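2018-01-24

Bad one today. Right hand locked up mid-grasp on run 18, fingers shut on nothing and woudn't open. E-stop took 2 presses – not ok, that needs to go in the Husar log before anything else. Logged the fault as code 37, overcurrent on the thumb, same as in July. Swore Ekstead had fixed that.

Power cycled, rehomed, cable checked at the wrist. Fine?? Dropped the current limit to 3000 and went again, slow. Basket on the white stand, one green fruit, right arm only. Don't trust it yet. Nobody stands inside the tape till the stop button is swapped, me included.

Too tired to write more, back hurts. Eat somthing. 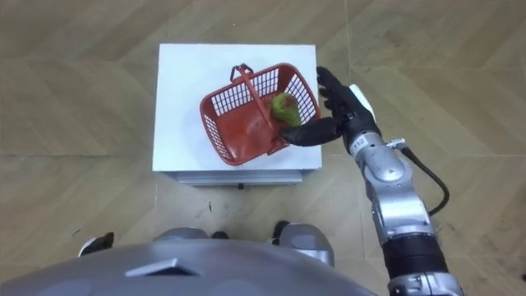

Tomorrow

New stop button from Jamesa. Call Flernodholm re thumb motor.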